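Farnel Replica Oil Lamp, Dark Finish
Handling collections and teaching resources from Didenko Museum Supplies, Hustham

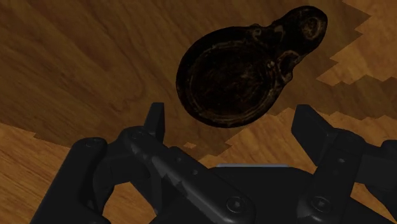 The Farnel lamp is made for museums, schools, libraries and heritage centres that wish to let visitors handle an object of ancient type without risk to original material. It follows the general form of the mould-made lamps used in many parts of the Roman world, and is supplied ready for use in supervised sessions, loan boxes and open displays.

Product code: 825
Range: Farnel domestic life
Material: fired earthenware with a dark surface finish
Suitable for: handling, drawing, display, demonstration without flame
Minimum order: one lamp
Availability: normally held in stock

About lamps of this type

Before candles became common, most artificial light in Mediterranean towns came from small vessels filled with olive oil. A wick of linen or another plant fibre was laid in the oil and drawn out through a hole at the nozzle, where it was lit. The flame was small. A single lamp would allow a person to cross a room or work at close quarters, and larger rooms were lit by several lamps together or by one lamp with many nozzles.

Earlier lamps were shaped by hand or thrown on a wheel. The use of two-part moulds allowed workshops to produce lamps in quantity and to copy one another's designs. The upper part of the lamp gave the maker a surface for decoration, and surviving pieces carry animals, gods, gladiators, plants and scenes from daily life. Many others are plain. Plain lamps are often the more useful in teaching, as pupils are less inclined to discuss the picture at the expense of the object's purpose.

Lamps are found in houses, shops, temples and graves. Worn or broken examples turn up frequently on excavations, and for this reason they are valued by archaeologists as a help in dating the layers in which they lie.

How the replica is made

Each lamp is pressed in a plaster mould at the Didenko workshop in Hustham. The two halves are joined while the clay is still soft, and the seam is smoothed by hand. After drying, the lamp is fired once, coloured, and sealed with a matt coating suitable for repeated handling. Small differences in tone, edge and surface are to be expected from one lamp to the next and are not regarded as faults.

The finish is intended to suggest age. It does not reproduce the surface of any particular excavated lamp, and the Farnel range as a whole is not copied from objects in any named collection. Customers who require a replica of a lamp in their own care should refer to the section on commissions.

Every lamp carries the workshop mark and the word REPLICA on the underside. The mark is pressed into the clay before firing and must not be removed or filled. Didenko Museum Supplies will not provide unmarked lamps under any circumstances.

Use in teaching

The lamp is most often used with pupils aged 5 to 14, although it has also been found helpful in adult learning and in reminiscence work. The teaching notes supplied with it were written by Oksana Yurchenko, Head of Learning Resources, and may be copied freely within the purchasing institution.

The notes suggest that the object be introduced without its name. Pupils are asked to consider how it would be held, where it would be filled, and which part would have become hot. Only then is the word lamp used. A second activity compares light sources, using a small battery light in a darkened room, and asks pupils to judge which household tasks could be carried out after sunset. A third deals with the cost of oil and the choice a family might have made between eating it and burning it.

For older pupils there is a further sheet on evidence. It considers what may be learned from soot marks, from a chipped nozzle, and from the place in which a lamp was discovered.

Safety

The Farnel lamp is a teaching replica and must not be lit. The surface coating has not been tested for use with fuel or flame. Institutions wishing to demonstrate a burning lamp should enquire about the Stendutetti demonstration lamp, which is uncoated, is sold to adult purchasers only, and is supplied with separate instructions for safe use.

The lamp must not be used to hold food or drink. It is not a toy and should be handled by children only under the supervision of an adult.

Care and storage

Dust the lamp with a soft, dry brush. If it becomes marked, wipe it with a cloth dampened with clean water and leave it to dry at room temperature. Do not use detergent, polish or alcohol wipes, and do not place the lamp in a dishwasher.

When the lamp is in use, it should be passed from hand to hand over a padded surface. When not in use, it should be returned to its box with the foam insert in place. Lamps kept in loan boxes should be checked on each return. Any lamp with a sharp edge or an open crack should be withdrawn.

What is supplied

One Farnel replica lamp
Storage box with foam insert
Printed teaching notes
Object record card, blank on the reverse for the purchaser's own number

The battery light mentioned in the teaching notes is not included and may be bought from any general supplier.

Related items

Farnel handled jug, earthenware
Farnel dining bowl, earthenware
Farnel writing tablet with stylus
Stendutetti demonstration lamp
Lined loan box, holding up to 600 cards or a mixed set of objects

Commissions

The workshop accepts a limited number of commissions each year from museums and universities. Work may be carried out from drawings and measurements or from a three-dimensional scan supplied by the institution. Moulds are not taken directly from original objects. Written permission from the owner of the original is required before work begins, and the finished replicas are marked in the same way as those in the standard range.

An estimate is prepared once the drawings have been seen. A trial piece is sent for approval before the remainder of the order is fired.

Ordering and delivery

Orders are accepted from institutions and from private purchasers. Schools and public bodies may order on account by sending an official purchase order. All other customers are asked to pay at the time of ordering.

Goods are sent by tracked carrier and must be signed for. Please open the box on the day it arrives and report any breakage within 14 days, keeping the packaging until the matter has been settled. Unused items may be returned within the same period. Commissioned work cannot be returned unless it is faulty.

Replacement storage boxes, foam inserts and teaching notes may be ordered separately by quoting the product code.

Page last reviewed 17 December 2023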